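## 4. Comparing the two gripper settings on the bimanual cell

### 4.1 Arrangement of the table

All trials in this section were run on the two-arm table at Hadine. The table is covered in brown paper and marked out in cells with blue painter's tape, so that objects can be put back close to where they were at the start of the previous trial. The tape is a guide for the person resetting the table and is not used by the controller. We checked early on whether the policy had come to depend on the lines by covering a stretch of them with spare paper, and saw no change that we could separate from the normal spread between runs.

Both arms carry a two-finger parallel gripper. The fingers are the same on both sides, and so is the closing force limit. What differs between the conditions is the controller that decides when and how far the fingers open during the approach. We call these the Valcárcel controller and the Cluvadel controller, after the two code bases they were taken from.

Under the Valcárcel controller the fingers go to full opening as soon as a target is chosen and stay there until the closing command. Under the Cluvadel controller the opening is set from the estimated width of the target plus a fixed margin, and is updated on the way down. The second method was expected to do better where objects stand close together, as the outer faces of the fingers sweep through less space. The first is simpler and does not need a width estimate at all.

### 4.2 Task

The task uses two bowls and an apple. A trial starts with the apple in the smaller bowl and the larger bowl in the next cell. The robot must lift the apple out, place it in the larger bowl and move both grippers clear. Figure 3 shows the left gripper over the gap between the bowls with its fingers apart.

The apple was picked for two reasons. It is near the upper limit of what the fingers will take with a useful margin, and it nearly fills the small bowl, which leaves little room for the fingertips between fruit and rim. A smaller object would have hidden the difference we wanted to measure. We tried a tennis ball first and dropped it after one session, as the felt gave enough grip that even badly centred grasps held.

Either arm may be used. The choice is left to the policy, and the arm that is not chosen is free to hover or to steady a bowl. We did not score steadying separately, although we return to it in Section 4.5.

### 4.3 Procedure

Each controller was run for 45 trials. The order was mixed in blocks of nine, so that slow changes such as room lighting or bruising of the fruit would fall on both conditions alike. The apple was replaced when its skin broke. Arm speed was held at the same fraction of the maximum throughout, and the camera pose was left alone for the whole of September once calibration had been done.

A trial was counted as a success if the apple came to rest in the larger bowl and neither bowl had left its starting cell. Touching a bowl was allowed. A trial was stopped by hand if a bowl tipped, if the apple rolled off the table, or if an arm reported a contact force above the safety limit. Stopped trials were scored as failures and were not repeated.

The bowls were set down by eye, without a jig. This adds some spread to the starting positions, which we think is closer to how such a system would be used. It also means that small differences between the controllers should be read with care.

### 4.4 Results

The Cluvadel controller succeeded in 33 of its 45 trials. The Valcárcel controller succeeded in seven fewer. Most of that gap came from one kind of failure, in which a fully opened finger came down on the rim of the small bowl and pushed it across the tape before the grasp was made. With the narrower opening this still happened, but less often, and the bowl usually stayed in its cell.

The narrower opening had a failure of its own. When the width estimate was too low, a fingertip landed on top of the apple and pressed it into the bowl. The arm then either stopped on the force limit or slid off to one side. These errors tended to come in runs. In each run we looked at, the mottled side of the apple was turned towards the camera, and the segmentation had left out part of the fruit. A larger margin would reduce these failures at the cost of more contact with the rim. We did not tune the margin after the trials had started.

Placing was rarely a problem under either controller. The larger bowl is wide and shallow, and an apple released anywhere near its centre settled without rolling out.

### 4.5 Remarks on the hardware

Cable routing had more effect than we had planned for. The gripper cable runs along the outside of each arm and is held to the links with straps. In the pilot runs a strap worked loose, and the slack cable pulled on the wrist near the end of its travel, enough to shift the fingertips by a visible amount. The straps were then checked before every block. The Clikness driver gives no warning of this kind of fault, as the joint encoders read as normal.

In some of the successful trials the second arm came down beside the small bowl and kept it from sliding. This was seen under both controllers. We have too few cases to say if it helped, and the behaviour was not asked for in training. A follow-up with the second arm parked would settle the matter, and the table can be used for it as it stands.
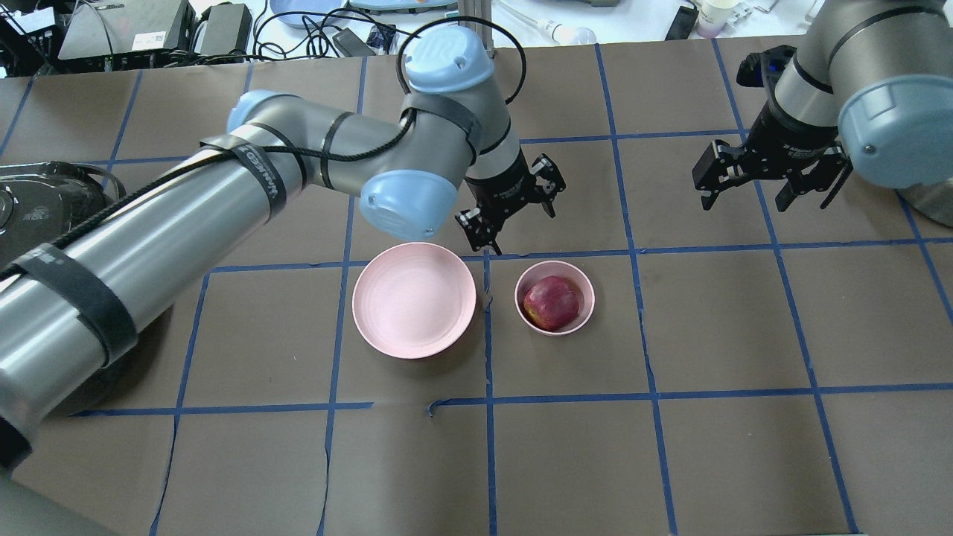 **Figure 3.** The two-arm table with both grippers open, the apple in the smaller bowl.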